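Skaltmont brings two-armed robot cell to its Pustville workshop

Skaltmont has started up its first robot cell at Pustville, and the fitters are delighted! Two arms now share the sorting of metal parts, a job that used to mean 355 lifts a shift. All 50 staff keep their posts, and operators are being trained to set up and check the cell from a stool beside it. "My shoulders noticed by May," says fitter Notburga Zaugg. The Daly and Kirley sites are next in line for a cell of their own.
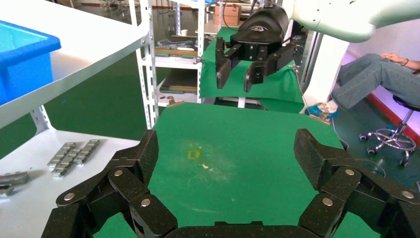
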